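Shared workshop builds laundry robot with a camera at the wrist

April 7, 2022

RERKBERG – Members of the Abernathy workshop in Rerkberg have spent the winter building a robot arm meant to move clothes in and out of a household washing machine. The arm now has a working two-finger gripper and a small camera near the wrist, and the group is recording its first full set of trial runs.

The project goes by the name Trakell. It began last September, when the workshop was given a used arm with a bad shoulder joint. The joint was replaced, the wiring was redone, and the arm was bolted to a steel cart that can be rolled up to the washer and locked in place.

Total spending so far is 900 dollars, not counting the arm. The largest single cost was the shoulder joint, at 400 dollars. The camera, cables and mounting hardware came to 100 dollars together. The rest went to motors, a power supply and the cart.

The members chose laundry after a vote. Other ideas on the list were a tool-sorting arm and a machine for watering the seedlings in the front window. Laundry won by a wide margin, though several people who voted for it have said they did not expect it to be so slow.

Much of the recent work has been on the camera. It sits close to the fingers and moves with them, so its view changes all the time. When the gripper is close to something, the picture can go dark and lose focus, and the software has very little to go on. Members have been sorting the recordings by hand, marking the stretches where the view is good enough to use and the stretches where it is not.
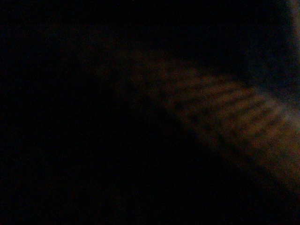

A dark, out-of-focus view from the wrist camera during work on the Trakell arm.

The group first planned to throw out all of the dark pictures. It has since decided to keep them as a separate set, so that the software can learn to tell a poor view from a good one and back the arm off a little before it tries again. A small lamp for the wrist has been ordered. Two earlier lamps were tested and dropped, one for glare and one for a bracket that hit the door ring.

The control program is called Prilo. It was written by workshop members over the past several months and runs on a desktop computer on a shelf across the room. Prilo takes in the camera picture, picks a spot on the cloth to grab, and sends the arm a short move. It then looks again before sending the next one. Each move is kept short on purpose. The longer moves tried in the early versions were faster but ended with the fingers in the wrong place more often than members were willing to put up with.

Picking the spot is the hard part. A shirt that has been dropped in a heap has no fixed shape, and a fold can look a lot like a hem or a cuff. Dark clothes are harder for Prilo than light ones. The members have been using dark clothes for most of the trials anyway, on the idea that the light ones will be simple to add later.

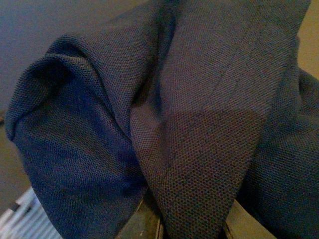

Dark knit fabric lies in loose folds close to the wrist camera.

The workshop has recorded about 900 grab attempts since the camera went on. A spreadsheet posted by the door lists the garment used, the lighting and the result of each one. Anyone with a key can add to it, and the notes range from a single word to most of a paragraph. The group has not given out a success rate and says it will not do so until the recordings have been checked by a second person.

Safety rules for the build were written before the arm was first powered up. The arm may only run with two members in the room, one of them standing at the stop button. The washer is unplugged during all trials. The cart has a strip of tape on the floor around it, and the arm's reach has been limited in software so that it cannot go past the tape. There is a second limit in the hardware, set a little wider than the first.
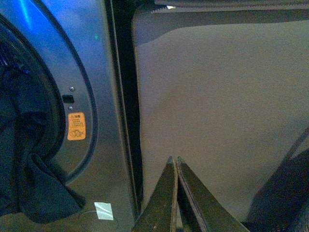 Lining up with the machine has taken more time than expected. The cart never stops in quite the same place, and a small error at the wheels becomes a larger one at the fingertips. For now, members set the starting position by hand with a measuring stick and then let Prilo correct the rest. A pair of metal stops for the floor has been cut but not yet drilled. Once they are in, the cart should roll up against them and sit at the same distance each time.

The fingers themselves are on their third version. The first pair was too wide to get under a fold. The second was narrow enough but bent when it closed hard on heavy cloth. The current pair tapers toward the tip and is stiffer at the base. Members want to try a thin rubber pad on the inside of each finger, but that will wait until the present round of recordings is finished, so the results can be compared fairly.

There is no plan to sell the arm or to make more than one. The drawings for the cart and the fingers will be kept in a binder at the workshop, and a copy of the Prilo code will be shared with any member who asks for it. A parts list is already up on the notice board – it has a few errors in the bolt sizes, which are being fixed.

Loading is not part of the current trials. The arm is only being asked to take hold of a garment and lift it clear of the opening, then let go over a basket. Putting clothes in will come next, and the door after that. Opening and closing the door is still done by a person.

The workshop is open to visitors on two evenings a month, and the arm will be shown at the next one if the floor stops are in by then. Visitors will be asked to stay behind the tape while it is running. Members looking to help with the sorting of recordings can sign up on the sheet beside the parts list. No experience with robots is needed for that job.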